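Hallemus Household Textile Vocabulary
Data card, release 6

Summary

The Hallemus Household Textile Vocabulary is a list of words used in English for cloth goods in the home: table linen, bedding, towels, curtains, covers and the materials from which they are made. The release contains 2860 entries. Of these, 2599 have been checked by two readers and are marked "settled" in the status column. The remaining entries are marked "open" and should be used with care.

The list was prepared at the Hallemus language office from printed catalogs, sewing manuals, hotel supply lists and household account books held in the Brekow and Skistwood collections. It is intended for dictionary work, museum cataloging, translation and the teaching of general vocabulary.

Files

entries.csv holds the main list, one row per headword.
variants.csv holds spelling variants and regional forms, linked by entry number.
sources.csv holds short titles and shelf marks for the printed sources.
sample.csv holds 500 rows drawn from the main list for testing import scripts.
CHANGES.txt lists corrections made since the previous release.

All files are encoded in UTF-8. Fields are separated by commas, and text fields are enclosed in double quotation marks. Line endings are the Unix kind.

Fields in entries.csv

id: a whole number that does not change between releases. Numbers of deleted entries are not used again.
headword: the singular form, in lower case unless the word is a proper name.
part: part of speech. Nearly all entries are nouns.
group: one of table, bed, bath, window, floor, storage or material.
definition: a single sentence in everyday words.
first_source: the short title of the earliest source in which the readers found the word. It is not a claim about the first use of the word in English.
status: settled or open.
note: free text, often blank.

Rules for inclusion

A word was admitted when it appeared in at least two sources of different kinds. Trade names were left out unless they are now used as common nouns. Clothing was left out, with the exception of aprons, which the Skistwood account books list under table linen. The readers kept that grouping.

Compounds are entered separately only when the meaning cannot be worked out from the parts. "Tablecloth" has an entry, and so does "runner" in the sense of a long narrow cloth. "Kitchen tablecloth" does not. "Drugget" appears twice, once under floor and once under material, and the two rows carry different numbers.

Color words presented a difficulty. Catalogs describe cloth as sage, moss, reseda or gray-green with little agreement between one publisher and the next. Color words are therefore recorded in the note field as they were printed, and no attempt has been made to match them to a standard chart.

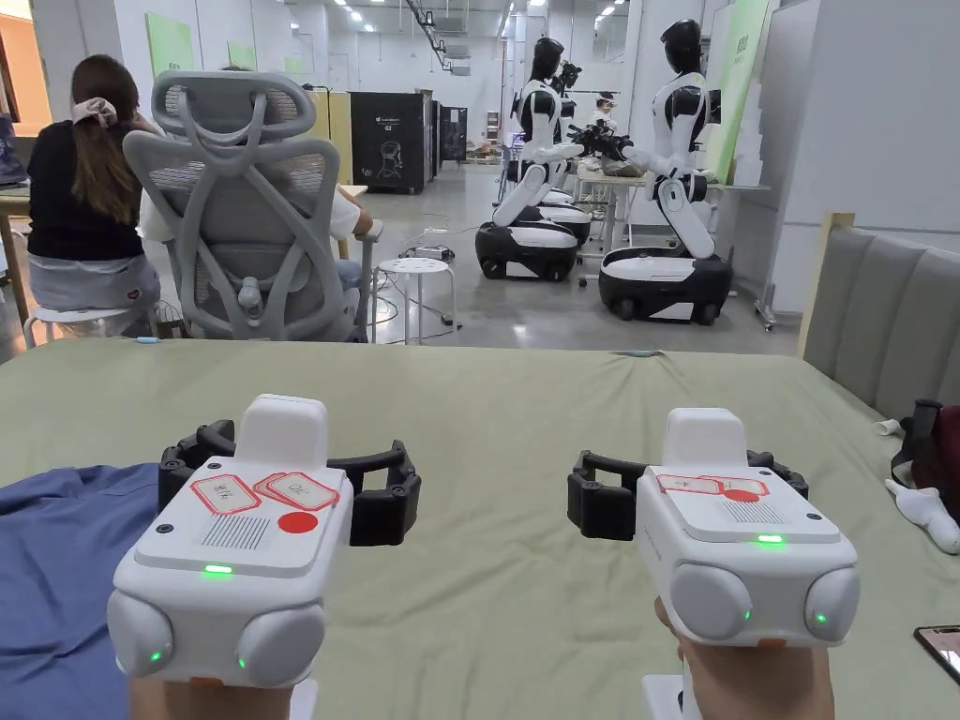 Regional forms were taken from the Park questionnaire, which was returned by households in both Brekow and Skistwood. Where the two places gave different words for the same article, both are entered in variants.csv with the codes B and S. A blank region code means that the form was found in print only.

Known limits

The bed and table groups are well covered. The window group is thin, as few of the catalogs dealt with curtains in detail. Definitions of woven materials rely heavily on a small number of sewing manuals and repeat some of their errors; corrections are welcome. Plural-only words such as "linens" are entered in the plural, contrary to the general rule, and scripts that add a final "s" will produce faulty forms for these rows.

Use and citation

The files may be copied, changed and passed on for any purpose, provided that the source is named. The suggested form is: Hallemus Household Textile Vocabulary, release 6.

Corrections

Reports of errors should give the entry number, the field concerned and the proposed wording, with a printed source where possible. Reports received before the end of September are considered for the next release. Later reports are held for the one that follows.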